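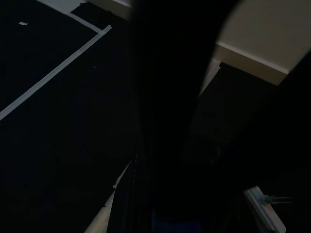 Flidora asked after the last report why we were still collecting wrist views at all, given that the head view covers the whole mat and costs less to store. The question was fair, and most of this period went on answering it.

We recorded 1,045 runs of the two-arm bin task for the Toltell project, each arm working with its own tool. We then trained the policy twice on the same runs, once with every view and once with the head view alone. Each version was given 60 trials. The head-only version failed 19 more times than the other, mostly when a tool tip had to come down close to the rim of the bin.
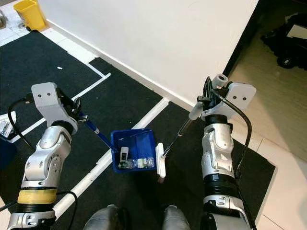
Training on all views takes around 2 days longer. We think that is acceptable for now, though it will matter if the number of runs grows as planned.

Wrist views from dim parts of the room remain a weak point. We have not removed them from the training set, and a test with them left out is booked for July.

The storage bill at Cisternas is within budget. Virance has the trial logs and will repeat the scoring without knowing which version is which. We ask to keep the wrist views in the plan until those scores are back.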